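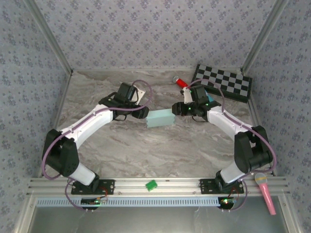

Pale mint-green box against patterned wallpaper, Laltent, Iltthorpe

Packing and Presentation Assistant (two posts)

Reference: 316
Department: Boxed Goods
Location: Iltthorpe
Reports to: Kathleen Ní Chonaill, Packing Room Manager
Contract: Fixed term, two years

Laltent wishes to appoint two Packing and Presentation Assistants to join the Boxed Goods department at Iltthorpe. The department prepares small household and stationery items for dispatch to retailers and sets out sample boxes for inspection by buyers. Its range comprises over 50 box formats, most of them rectangular and in pale colours on which marks and dents are readily seen.

The role

The successful candidates will divide their time between the packing room and the sample display area. Duties will include:

Making up boxes from flat stock and checking corners, edges and lids
Packing goods to the written specification for each order
Handling finished boxes by the ends so that the printed faces remain clean
Setting out boxes, cylindrical containers and other samples against papered backgrounds for buyers' visits
Returning samples to the correct shelf and keeping the display floor clear
Recording damaged stock and reporting shortages to the shift supervisor
Printing and fixing address labels (the department uses Canon printers)

Essential requirements

Applicants must have a good standard of written English and be able to follow a packing specification without close supervision. They must be careful in handling light and easily marked goods, and must be able to stand for a large part of the working day.

Desirable requirements

Previous employment in a packing room, stockroom or shop display team. Familiarity with stock records. Some experience of hanging wallpaper or preparing display backgrounds would be welcome, as these are changed each season.

Hours and conditions

Working hours are from 8.30 a.m. to 4.30 p.m., with a paid break in the morning and an unpaid break for lunch. Protective gloves and overalls are supplied. Appointments are subject to satisfactory references.

How to apply

Applicants should send a letter and a current CV to Deirdre Brennan, Personnel Office, Laltent, Iltthorpe, quoting the reference above. The letter should state where the applicant learned of the vacancy and give the names of two referees.

Interviews will be held in May and will include a short practical packing exercise. Candidates who require adjustments for the interview or the exercise should say so in their letter. Enquiries about the duties of the post may be addressed to Rommel Panganiban, Shift Supervisor, Boxed Goods.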